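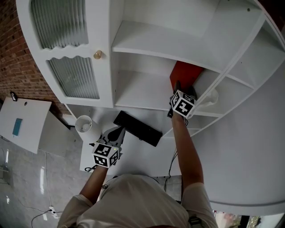
Players of the browser game Vanum have reported that scores earned in timed play are not saved to the public table when a round ends. The fault was first logged by Priya Castellanos of the Achterberg player desk on 19/11/2020 and has been assigned to the Werkus games team. In the storeroom level, where the reports began, the player collects parcels from shelves before the clock runs out, and the highest-value item is a red-orange box on a white shelf, much like the one in the photograph. Collecting that item as the final action of a round appears to trigger the fault. Free play and training are not affected.

Status: Open
Priority: High
Owner: Younes Samir
Product: Vanum, browser version

Reported behavior

The player finishes a timed round and the correct total is displayed on the results page. When the player returns to the main menu, the table shows the previous best score. One affected player finished with 2,092 points and was listed at 813. No error message is displayed. 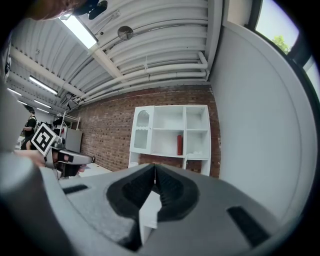 The same player repeated the round twice with the same result. A third attempt, in which the last item collected was an ordinary parcel, was saved correctly. The player's account was in good standing and no other session was open at the time.

Findings to date

Ignacio Kasprzak reviewed the score service and found 473 rejected entries. In each case the bonus for the final item was sent after the round had been closed, and the service refused the whole entry – including the points already earned. The limit of 3,000 points per round was considered as a possible cause and has been ruled out.

Xiomara Gallagher confirmed that the fault does not occur in Ilura, which uses an older version of the same score service.

Temporary steps for players

1. Finish the round with an ordinary parcel where possible.

2. Remain on the results page until the total stops changing, then take a screenshot.
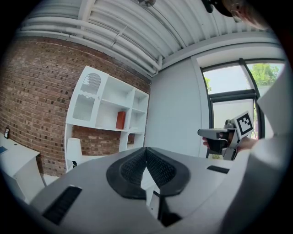
3. Do not clear the browser's saved data. Local score records are held there and may be needed to restore a lost entry.

4. Send the screenshot and the player name to the player desk, quoting this ticket. Please do not open a second ticket for the same round.

Next action

Ignacio Mercado will prepare a change that holds the round open until the final bonus has been received. The change will be tested on the storeroom level first – other timed levels will follow. Release is planned for January. Rejected entries will be restored by hand once the change is live, and this ticket will remain open until that work is complete.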